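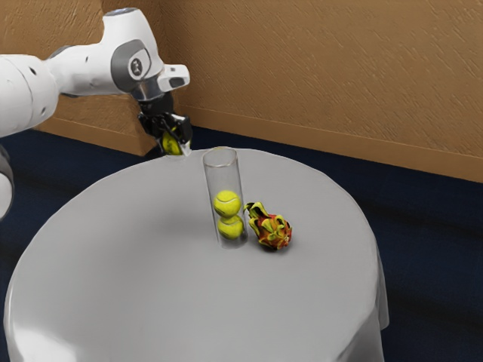
3.2 The blurb as a promise of things not yet done

Figure 2. A robot arm holding a tennis ball over a round table; computer rendering.

Most readers meet the hero of a children's fantasy novel on the back cover, and most heroes are introduced there by way of their shortcomings. They have never left the village, never met a dragon and never been told who their parents were. Of the 183 blurbs in our corpus, a clear majority open with a list of this kind, and we call it the negative opening. It is cheap to write and it works on nine-year-olds, who have also never met a dragon and feel the lack.

The negative opening has a peculiar grammar. Each item on the list is a thing the hero will do before the book is over, so the blurb gives away the plot while seeming to describe a dull childhood. The back cover of the first Rinotia book states that its heroine "has never crossed the salt, spoken to a heron or stolen from a king". Readers who buy it on the strength of this sentence would be within their rights to complain if the heron stayed silent. It does not stay silent. It has most of chapter 15.

Series fiction puts the form under strain. By the second volume the hero has crossed the salt and the list needs restocking. The Vodora sequence deals with this by raising the stakes, so that a boy who had never held a sword becomes, a volume on, a boy who has never held a sword under water. Jendumitz, a small press with a long backlist, takes the other road and simply reprints the blurb of volume one on every volume that follows – we found it on a book in which the hero is a grandfather. Sales do not seem to have suffered, though we only have the publisher's word for that.

We also looked at who makes the hero miserable. Aunts and uncles do a great deal of the work, followed by innkeepers. Living parents are rare and, where they occur, are usually asleep, enchanted or away on business. The Nigam novels are the odd ones out. Their heroine has two kind parents and a room of her own, and her blurb has to fall back on weather. It rains for 3 lines before anything happens.

A word on method is needed here. Blurbs were copied by hand from first paperback editions, and later printings were set aside unless the first could not be found. We counted an opening as negative when "never", "nothing" or "no" appeared in either of its first two sentences with the hero as the subject. The rule is crude. It lets in one book whose hero "never stops talking", and after some argument we left him there, partly for consistency and partly because he had by then become a favourite. Openings that begin with a prophecy were coded separately and are taken up in the next section, along with the question of why so many prophecies are printed in italics.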